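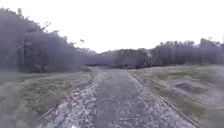

From: Liesl Grabner
Date: 2018-09-29
Subject: Re: Draft rules for path trials, section 4 (route survey and speed)

Roswitha wrote:

> I read the draft again on the train. Two things bother me in section 4.
> First, it says the route must be "surveyed before the trial" but doesn't
> say by whom or how recently. The Skutlow people walked their route in
> August and would call that surveyed. Second, the speed limit is tied to
> the width of the path only. I would like surface in there too. Loose
> gravel and packed ground are not the same thing to a wheeled machine, and
> we have both on one path.
>
> Also, do we need 4.6 at all? Moser already has a stop rule of its own.
>
> Roswitha Schnyder

Thanks, these are fair points. Taking them in order.

On the survey, I propose the following wording for 4.1:

"The route is walked in full, in both directions, on the day of the trial and before the machine is powered up. The person who walks it signs the route sheet. A survey from an earlier day may be used for planning but does not replace the walk."

I put in both directions on purpose. A long straight path looks like the same path whichever way you face, and people tend to walk it once and drive back. But the open side and the closed side swap over, and so does what the operator can see. With trees or a hedge close on one side, a dog or a child can be on the path very quickly. The route sheet should have a line for each side in each direction.

On surface, I agree. The Salton draft had a table for this and we dropped it because it had 11 surface types and the operators could not tell half of them apart. I would go with three: firm, loose, and mixed. Mixed means any stretch where the wheels on one side can be on loose stone while the other side is on firm ground. Mixed is treated as loose for speed and for stopping distance.

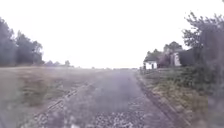 Buildings next to the route need their own line as well. Right now 4.4 only covers road crossings. I would add doorways, gates and any gap in a fence that opens toward the path. The machine drops to walking speed before it gets there, and the operator keeps it in plain sight until it is past. If there is a house, somebody knocks on the door beforehand. That isn't a technical rule but I want it written down.

On edging: a raised strip at the side of a path should never be counted as a barrier. I have read two plans this year that did count it. Some machines will climb a low curb and some will tip on it, and the plan should say which, from a test with that machine at its trial weight.

As for 4.6, I would keep it. Moser's stop rule covers loss of signal. Ours covers loss of picture, and they are different faults. If the operator can't make out the edges of the path on the screen, the machine stops, even if the link is fine. A soft or smeared picture counts. The Clidska log has 3647 entries and I went through the first 1000 last week. Entry 1048 is the one everybody quotes, but there are earlier ones of the same sort where the operator noted a poor picture and kept driving - no harm done, but the rule should not leave that up to them.

Still open from my side:

- who keeps the signed route sheets, and for how long
- whether standing water is a surface or an obstacle
- the wording for rain that starts during a trial

If you want to rewrite the last one, please do, mine is clumsy. I'll put the new 4.1 and 4.4 into the shared draft on Monday unless someone objects here first.

Liesl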